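To: kitchen-list
Date: November 22, 2018
Subject: Re: [kitchen-list] Clearing the counter, the Nullora way

On the Nullora method, the previous poster wrote:

> I finished the Nullora plan in June and I can't say enough good
> things. Everything that isn't used daily goes into a cupboard.
> Everything that is used daily gets a "station" and never leaves it.
> My counter went from a disaster to a place I like standing in, and
> I cook more now than I have in years. The booklet says you gain an
> hour a week. I believe it! If you have a toaster AND a toaster oven
> you only need one of them. Pick one and be brave.

I read the booklet over the weekend. I'm glad it worked for you, but I have doubts, and since several people have asked for a copy I'd like to get them in before everybody starts boxing things up.

First, the hour a week. I looked for where that number comes from and found no source for it at all, only a drawing of a clock. I don't lose an hour a week to my counter. I lose it to washing up, and the booklet has no plan for that.

Second, the toaster business. We have both and I intend to keep both. The toaster oven is fine for a tray of something, and it is slow and fussy with two slices of bread at breakfast. The two-slot toaster does bread and nothing else, and does it well. I've tried living with just one, twice. The other came back out of the cupboard both times.

I did try the stations, to be fair to the thing. My notes:

1. Heat along the left side. Toaster oven at the back, toaster in front of it, kettle in front of that. I'll admit this one is sensible. What the booklet leaves out is the cords, and ours still loops down the side of the counter and gets in the way when I wipe.

2. Board in the middle, with clear space around it. Good advice, and also what every cook I know does already. Ours is bamboo with a groove around the outside, and the round wooden lid ends up parked on the right half of it no matter what the plan says. The back row is the squeeze bottle, the white bowl and the black pot with the dried leaves in it, all up against the tile.
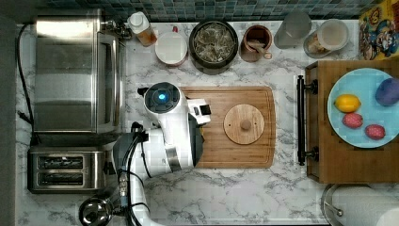 3. Decant everything. Here I stopped. The booklet wants matching jars, and the matching jars happen to be Nullora's own. Tarico sells plain ones for less, and the pot I already own costs nothing. I don't see what the leaves gain by moving into glass - except light, and they don't want that.

So one useful idea, one that everybody had, and one that is a shopping list. The Mestell leaflet that went around this list a while back said much the same in 3 pages and didn't try to sell me a jar.

What I'd like to hear from people who have kept to the plan for more than a couple of months: did the things in the cupboard stay in the cupboard? And did anyone get rid of a toaster and not buy another?

If the answer to both is yes I'll read the second half.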